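Speaker notes – "Who is at the door? Choosing and fitting a video intercom in an older building"

Opening

Good evening. My name is Duarte Nogueira and I install door entry systems for Rusel. Before we start, please put your hand up if you still have the old audio handset in your hallway. (Wait. Look at the room.) Thank you. This talk is mostly for you.

I will speak first about the wires, then about the monitor inside, and at the end about who can see the recordings. Questions can come at any moment.

The wires you already have

Most of the old handsets run on thin bell wire. People ask me if this wire can stay. Very often it can. The newer two-wire systems send the picture, the sound and the power through the same pair, so we do not open the walls.

What I must check is the condition of the joints. In the building on Harries Road where I worked in May, the wire itself was good, but in the junction box on each landing the ends were only twisted together and covered with tape. For a buzzer this is enough. For video it gives you lines on the screen, or a picture which goes away when somebody opens the door.

(Show the junction box and pass it to the front row. Ask for it back!)

Length of cable is the other point. The door panel I fit most often, the Nitiver, allows 300 feet to the farthest monitor on normal wire. Above this you need a booster, and the booster needs its own outlet. 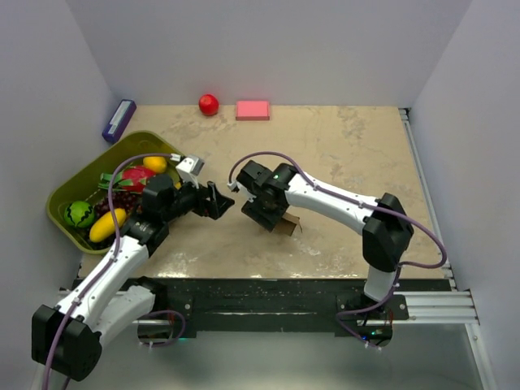
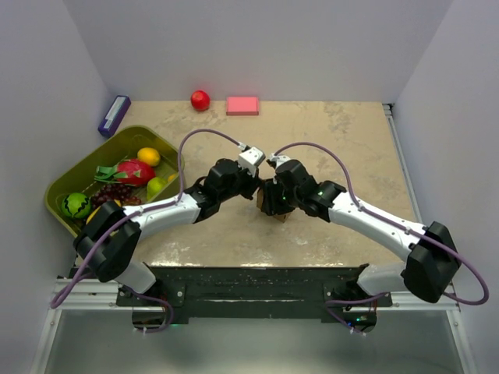 Tabletop with two robot arms

The monitor inside

Please hold the monitor against the wall before you choose the height. The camera at the door looks at the visitor, but the screen must look at you, and in one family there can be a tall person and a child of nine. I usually put the middle of the screen a little lower than the old handset was.

Some points I want to say slowly:

Do not put it opposite a window. In the afternoon you will see only your own face.

Do not put it directly over a radiator.

If one person in the home does not hear well, choose a model with a light that flashes with the ring. The Nitiver has this, but it is turned off in the menu when it comes from the box. I have been called back for this more than one time.

The phone app

The app is useful and I use it myself. But I ask every customer the same thing – what happens when the internet is down? With a wired monitor, the bell still rings inside and you can still open. With an app only, you have a very nice camera which talks to no one.

Ms. Angharad Harries asked me by email if two phones can ring together with the monitor. Yes. The first one who answers takes the call and the others stop.

Codes and keys

Change the installer code on the first day. I once came to a door panel where the code was 2246, and the same 2246 was written in pencil inside the meter cupboard, next to the name of the company. It had been there for years. Every person who came to read the meter could open the street door.

(Pause here. Usually people laugh and then they become quiet.)

For deliveries, give a temporary code and cancel it after. Kasun Rathnayake, who looks after the programming in our office, can show you on the laptop during the break how this is done.

Who can see the recordings

In a shared building this question makes more arguments than the price. My advice is to decide it in writing before the panel is on the wall. Who has the password, how long the pictures are kept, and who you ask if your bicycle is missing. Point the camera at the step and not at the sidewalk or the neighbor's door. If it sees too much, most panels let you cover part of the view with a black area in the settings.

Last part

The price sheets are on the chair near the exit. Please take the one for your type of building, because the sheet for houses does not include the power supply in the basement. I stay until 9 p.m. if somebody wants to try the panel.

Recent talks
Smoke alarms that speak to each other – Nia Hopkin
Locks for sliding doors – Tomos Beddoe
Outdoor lights without annoying the street – Nia Hopkin
Billel window sensors: fitting and batteries – Kasun Rathnayake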